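Teaching a Sorting Task by Remote Control
Project Report, Waner Technical College

3. Method

The aim of the project was to record a person performing a sorting task through a two-finger gripper, and to use the recordings to train the arm to repeat it. The operator moved a small leader arm by hand, and the Kokik arm followed. A camera mounted at the wrist stored images together with joint positions.

Each recording began with the gripper held over the work surface. The operator then lowered it toward a blue bin of mixed push-button parts, grasped one part, and carried it to the area marked with blue tape. Red and yellow mushroom-head buttons were attempted first. The smaller contact blocks were left for later sessions, as they were difficult to grasp singly.

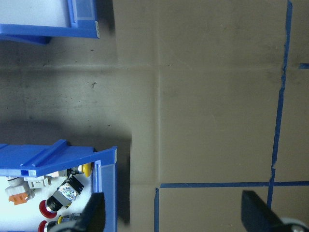 4. Results

A total of 71 demonstrations were recorded over three sessions. Of these, 20 were removed before training, mostly where the operator had paused for a long time above the bin or dropped the part during transfer. Operators reported that depth was hard to judge from the wrist view alone, and a side monitor was added for the final session.

The trained arm reached the bin reliably but often closed its fingers too early. Performance was better with single buttons than with parts lying against each other.

5. Further Work

Two changes are proposed. The leader arm should give the operator some sense of grip force, and the starting position of the bin should be varied between recordings. The data and operator notes have been stored in the Fundavdale laboratory archive.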